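Orkstead build log
Ticket 133: right hand lets go of plates over the dishwasher
Status: open, sort of
Opened: June 11, 2020

Right, so I'm writing this one up properly for once, because the last time I fixed something on Orkstead I kept no notes at all and had to work it out all over again in October.

What it does: you ask it to move a plate from the drying rack to the dishwasher. It gets a grip, lifts, swings over, and then on the way down the right hand relaxes before the plate is anywhere near the tines. I gave it 13 goes last night and it dropped 3. All from low down, thank goodness, and the plates are tougher than they look!

Things I've tried so far:

Swapped the finger cable for the spare. No change at all.

Turned the grip force up from 116 to 133 in the Dralteo settings page. It holds on harder, and then lets go just as suddenly, so I put it back to 116.

Restarted everything, twice, with a cup of tea in between (the tea helped more).

Ran the same move with the left hand. Perfect every time, the show-off. So I don't think it's the planner, which is the same Flovdale code for both sides.

Then I had a proper look at the log and the drop always comes when the elbow is nearly straight and the wrist is rolled over. That smells like a cable getting tugged to me. I've got them zip-tied along the forearm and I was pretty mean with the slack when I did it, because I wanted it to look tidy. Serves me right.

Stills from the kitchen are below, some from the head camera and one from the little wrist one.

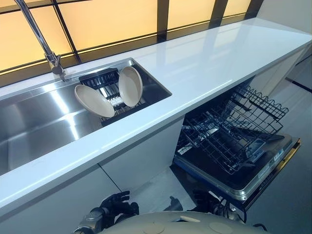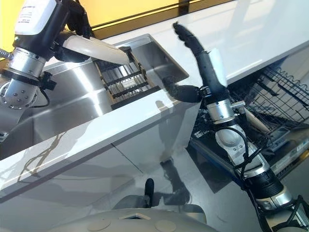 Close up on the gripper finger:
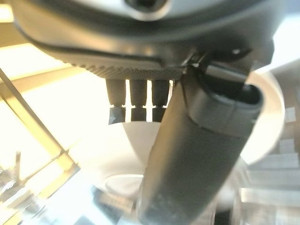
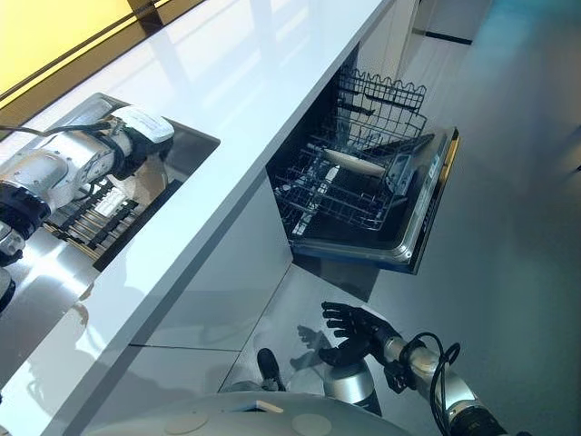 So the plan is to snip the ties nearest the elbow, give the loop a bit more length and tie it again with the arm stretched right out this time. If it still drops things after that I'll plug the right hand into the left hand's port on the Garrido board and see whether the fault follows the hand or stays with the port. I should have done that first, but the board is a pain to get at and I had dinner on.

One other thing while I'm here, and it probably wants its own ticket. The head camera really struggles with shiny worktops. It keeps reporting an edge where there's only a reflection, and then the arm slows to a crawl while it has a think. I've turned the edge threshold down a notch and it's a bit better, but if anyone has a setting that works with gloss white I'd love to know what you used.

Leaving this open until I've done the ties and had another 13 goes without a drop. Spare ties are in the blue tub, if I haven't used them all on the bike.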